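# Trolmont Food Fair, 2020-02-23

I'd been meaning to get up to Trolmont since December, and this time I finally packed a tote bag and went.

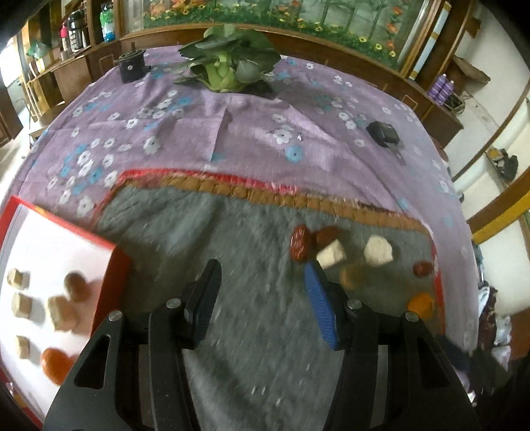 *Three dates, gray mat, purple tablecloth.*

Parking was $14, which stung a little, but the hall is right across from the lot and I was inside before my coffee got cold. The program listed 40 stands (I skipped the candle ones). I started at Naltus, a small bakery with a seeded rye I'd drive back for — dense, a bit sour, terrific with salted butter. They sell it by the half loaf too, so go for that if you're on your own.

Rocha had the longest line by far. They do dried fruit and nuts, and their apricots are the dark, chewy kind that taste like jam! I bought a bag of those and a bag of walnuts, and the walnuts didn't make it home.

The cheese talk was in the side room at Ganell House, a short walk up the hill. Bring a sweater, it's drafty in there. I learned how to wrap a blue so it doesn't take over the fridge (wax paper first, then a loose box) and got to try a goat cheese rolled in ash that I still can't decide about.

Lunch was the weak spot — one soup counter, and they'd run out of lentil by the time I got there. Next year I'm eating first and going straight to Rocha when the doors open.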